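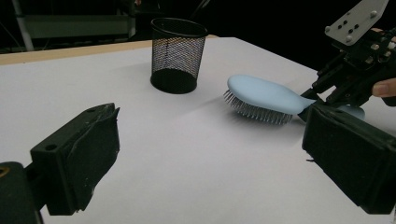 Walking guide, hill villages: notebook, January

Category: Notebook / Guides and Maps

Back on the village guide after the break. Spent the morning on the order of the chapters and the afternoon on walking times. We have 28 places on the long list and the draft covers them by district, which made sense when we only had the northern ones. With the coast added, a reader going by bus would have to jump between chapters three times in one day. Trying it by valley instead. Harnance and Rambridge then fall in the same chapter, and Durkbridge goes with the coast, where the bus goes anyway.

Distances

Total for all the linked walks as drawn on the old sheet: 3,590 km on the spreadsheet, obviously a decimal point missing somewhere. Went through row by row. Two entries had been typed in metres, the Harnance mill loop and the path from Rambridge church down to the ford. The ford path is 2,653 m one way. Corrected both and locked the column. Whoever adds a walk next, please use metres for everything and let the sheet convert.

Walking times are a bigger problem. The Durkbridge loop was timed going downhill from the gate, but the text sends people up from the harbour. Needs walking again in the right direction. I have marked it in pencil on the wall copy and put a query in the draft. Leave the time blank until then. The old leaflet gives a figure but it is for a route that used the quarry road, and that is closed to walkers now.

Harnance

Rewrote the opening. The old one spent two paragraphs on the castle, which is shut all winter and only opens in the afternoon the rest of the year. Moved the castle to the end and started at the wash-house by the lower gate, as that is where the bus stops. Kept the part about the covered lanes. Cut the bit about the olive press until we can find out if the shop is still trading. The phone number rings out.

Parking: the signs say the upper car park is for residents, the village website says visitors can use it outside August. Have written to ask. For now the text says to use the lower one.

Rambridge

Nothing wrong with the text but it reads like a list of doors. Every house with a carved lintel gets a sentence. Cut to 4 and let the map carry the others. The slate one next to the bakery stays in, also the one with the lamb. The fountain has been moved across the square since we drafted this, so "turn left at the fountain" now sends you into somebody's yard. Changed to "turn left at the post office".

Checked the name on the two maps. The road map has it as one word and the walking map has it as two. We use one word throughout, as on the station sign.

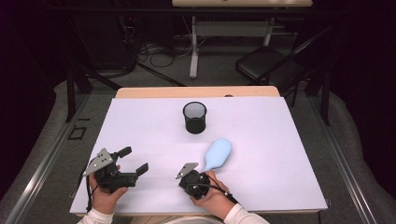
Board on the table, afternoon.

Durkbridge

Still the thinnest chapter. The fishing harbour is well covered but there is hardly anything on the streets above it, and that is the part people will have to themselves. Wants a day there with a notebook. Things to find out:

- does the covered market open in winter
- is the stepped path from the chapel to the headland still fenced off
- where the last bus leaves from, harbour or main road
- any water tap above the chapel

The place to eat that we recommend has changed hands. Left it in with a query. If it can't be visited before the text goes off, take it out.

Maps

Kang sent the second set of map proofs. Contours are much better in the lighter brown and the path numbers can be read now at printed size. Three things to go back to them: the railway is drawn over the river at Rambridge when it should be under the road, the Harnance inset has no scale bar, and the symbol for a viewpoint is too close to the one for a chapel. Asked for an open triangle. Also asked if the inset could go up by a few millimetres, as there is white space below it on the page.

Next

Re-time the Durkbridge loop from the harbour. Chase the reply on parking. Update the chapter numbers in the index, which still follow the old order. Bus times to be left until last, as the summer ones aren't out.

Stopped at 5.40.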